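Switching the bed over for cooler nights

I look forward to this job every year! The light summer cover comes off, the quilted one goes on, and the whole bedroom feels ready for fall. If you've been putting it off, set aside 60 minutes and do the lot in one go.

Start with the heavy things. Fold your comforter or blankets in wide layers and stack them up at the head of the bed, so they're out of your way but easy to pull down at 2 in the morning. I used to keep mine on a chair across the room (what was I thinking?) and this is so much nicer.

Next, spread the quilt from the foot end up. If yours has a border, use it as your guide - get that band running straight across the mattress first and the rest of the pattern nearly always falls into place.
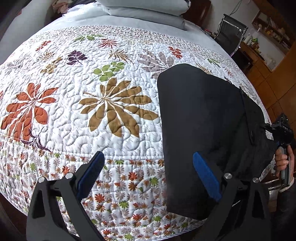
Autumn leaves, a flowery border and the folded bedding up top.

Smooth with flat hands from the middle out to the sides. Don't tug! Stitching on a closely quilted spread can pop if you yank one corner, and a wavy all-over pattern is a real pain to mend neatly. A white background is also less scary than people think. Dab spots with cool water and a drop of dish soap as soon as you see them, then let them air dry.

For storing the summer cover, my neighbor Tímea Szűcs swears by an old cotton pillowcase, and I've gone over to her way completely - it breathes, it stacks, and it's free. Label it with a bit of masking tape.

Questions or tips of your own? Write to Austra at the Garnasham Home Page | Copyright Garnasham | Back to top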